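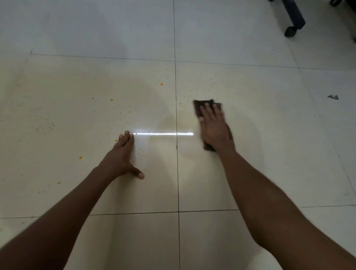 4. Recording and scoring the floor-wiping task

Read sections 2 and 3 before you start. This section covers the head-camera sessions that feed the Jarkdale wiping policy, and the scoring you must do before any clip is counted as training data.

A word on expectations. The first Jarkdale write-up reported that a policy trained on human wiping clips "transfers to household floors." The test behind that claim used one floor and one spill color. Treat it as unproven. The steps in this section are stricter than the ones used then, and they will cost you clips.

4.1 Before recording

1. Mount the camera at the head and set the tilt so that both hands stay in view when the wearer leans down to the floor. Check this with the wearer in the working position. A tilt that looks right standing up is usually wrong.

2. Record an empty pass of the floor with no spill. Keep it. The Masen scorer subtracts this pass, and without it old scuffs and grout stains will be scored as spill.

3. Apply the spill. Include fine speckles as well as larger drops. Large drops alone make any method look good.

4. Leave furniture where it is. Earlier clips were made in cleared rooms, and the policy learned very little about chair legs.

CAUTION: Tile is slippery when wet. The wearer must not stand up or step on the wiped area until it has been dried.

4.2 Recording

5. Start the camera before the wearer picks up the cloth. Folding and refolding are part of the task and must be in the clip.

6. Ask the wearer to clean as they normally would. Do not tell them which hand to brace with or which way to stroke.

7. Stop when the wearer says the floor is clean. Do not point out missed spots.

Note: The cap is 40 clips per room. More clips from the same room raise the score in that room and, as far as we can tell, nowhere else.

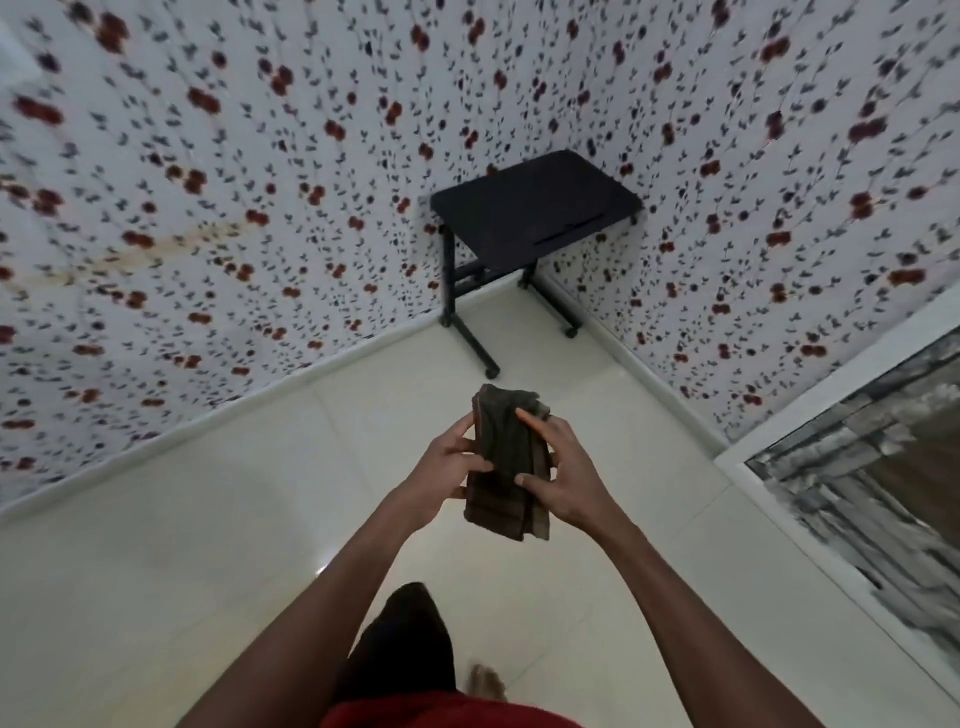 8. Between clips, have the wearer refold the cloth to a clean face and hold it in front of the camera for 2 seconds. The Kollár tracker uses this hold to learn the outline of the cloth. Dark cloth near dark furniture is its weak case, and the tracker will report high confidence even when it has locked on to the wrong thing. Look at the overlay yourself.

9. Check glossy floors for glare. A bright reflection can hide a speckle or be scored as one. If the glare falls on the spill area, change the lighting and repeat from step 2.

4.3 Scoring

10. Run the Masen scorer on each clip, then score the last second by eye without looking at the result.

11. If the two disagree, the clip is marked "disputed" and kept out of training. Do not rerun the scorer with other settings until it agrees with you.

12. Enter every clip in the log, including failed ones. Of the 140 clips in the Cundbridge set, 23 were disputed. Most of those showed a thin wet smear that the scorer had passed as clean floor.

CAUTION: The scorer measures change in color. It does not measure dirt. A spill spread thin enough to match the tile will get full marks, and a policy trained on that score has every reason to learn spreading.

4.4 What the score does not tell you

The score says nothing about pressure. Head-camera video shows where the hand went, with no record of how hard it pushed, and the wiping force used on the robot is still set by hand. Any report that uses these clips must give that force value and say who chose it.

Go on to section 5 only when the log is complete.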